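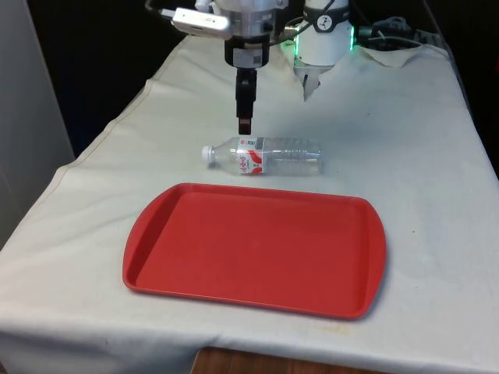

Figure 2. The tray station with one arm over a bottle on its side and the red tray in front. The cloth stays on the table for all the trials.

4. What changed for the people on the line

4.1 Who does the bottles now

I'll start with the part I got wrong. When we wrote the plan for the Waron kitchen study, I figured the staff would mostly talk about speed. The kitchen sends out 237 trays at lunch, every tray gets a bottle of water, and putting the bottle on was a job people did standing up, in one spot, for 95 minutes. So of course they'd want to talk about how fast the arms were, right? Hardly anyone did. What they wanted to talk about was who gets to stand where.

Before the arms came in, the bottle spot was where you put a new hire. You learned the names, you heard the gossip, you watched how the diet cards got read two steps up the line, and after a few weeks you moved up. Once the Emovel software ran that spot, new people started directly on diet cards, and they hated it (so did the folks checking their work!). Emiliano Jara, who ran the line during our visits, ended up making a shadow shift for them, which nobody had budgeted for and which we hadn't thought to ask about in the first survey.

4.2 Bottles lying down

The setup in Figure 2 is the one people complained about most, and I have a soft spot for it. A standing bottle is an easy pick. A bottle on its side is another story – it's clear, it's ridged, it can roll, and there's a printed label near the neck and see-through plastic along the rest of it. The tray is at least bright red against a pale cloth, so finding that was never our headache.

On the real line, a failed pick meant a person had to step in, and we logged 70 of these step-ins over the June visits. Of those, 50 were bottles on their sides. Each one is small. You reach over, you fix it, you press resume. But the person doing the reaching was also supposed to be reading diet cards, and several of them told us they lost their place every single time. One woman started keeping her thumb on the card while she fixed the bottle with the other hand, and by our last visit the whole crew was doing it.

We tried moving the resume button closer to the card reader, following the layout in the Trollen report, and people liked that a lot. We also tried a chime, and they asked us to take it out before lunch was over.

4.3 Asking for help versus being interrupted

Coughlan's scale treats any request from a machine as the same kind of event, and I don't think that holds up here. Staff were pretty relaxed about a stop they could see coming, say when a case of bottles was nearly used up. It was the surprise stops that wore them out. In our scoring we split the two, and the next section goes through how we coded them and where the two coders disagreed.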